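Nokance 그리퍼 키트 평가 데이터 README

개요
Nokance에서 파는 2지 그리퍼 키트를 들여놓기 전에 모은 조작 기록이다. 판매 자료에는 "투명 용기도 별도 조정 없이 파지"라고 적혀 있다. 그 문장을 그대로 믿을 수 없어서 직접 모았다. 구매 추천용 자료로 읽지 말 것.

버전
2018년 3월 12일 정리본. 9월에 나온 펌웨어의 기록은 설정값이 남아 있지 않아 뺐다.

구성
episodes/ 에피소드 346개
episodes_clear/ 그중 투명 플라스틱 용기가 나오는 127개
notes/ 작업자 메모(독일어, 일부 영어)
손목 카메라 영상과 관절값, 손가락 개폐 명령값이 들어 있다. 힘 센서 값은 없다. 키트에 "힘 감지"라고 쓰여 있지만 우리가 읽을 수 있었던 것은 모터 전류뿐이고, 그걸 힘이라고 부르기는 어렵다.

라벨
성공/실패 판정은 Sieglinde Sauerland가 혼자 했다. 용기를 들어 올려 옮긴 뒤 내려놓아야 성공이다. 제조사 소프트웨어가 자동으로 붙인 성공 표시는 auto_success 열에 따로 두었다. 사람 판정과 어긋나는 에피소드가 29개 있으니 학습 정답으로 쓰지 않는 편이 낫다.

알려진 문제
투명 용기는 밝은 상판 위에서 윤곽이 잘 잡히지 않는다. 컵과 큰 용기가 겹치면 어느 쪽 테두리인지 사람 눈에도 헷갈린다. 초점도 가까운 거리에서 무르다.

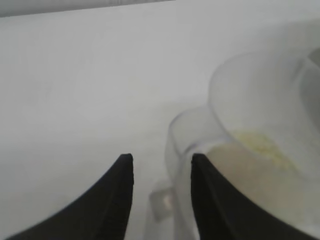
제조사에 문의했더니 조명을 바꿔 보라는 답이 왔다. 바꿔서 다시 찍은 17개는 relight/ 폴더에 있고, 나아졌다고 말할 만한 차이는 찾지 못했다. 표본이 작아서 반대 결론도 내리지 않겠다.

쓰지 말아야 할 곳
다른 그리퍼와의 성능 비교. Virkdale 제품과 나란히 놓은 표가 돌아다니는데, 작업 조건이 달라 의미가 없다.

남은 일
불투명 용기 쪽 메모 번역, 시간 동기 오차 확인. 연간 지원 계약은 보류 중이다.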